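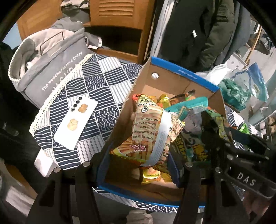

What does the new Rillari release change for people who plan grasps with it? Mostly the waiting – the planner now keeps its earlier grasp candidates and reworks only those a fresh view has upset.

Mathias Grabner, who looks after the planning code at Skusolano, was happy to tell us that the update went out on September 14, 2020, with 59 fixes besides, and that a gentler replay tool should follow in October.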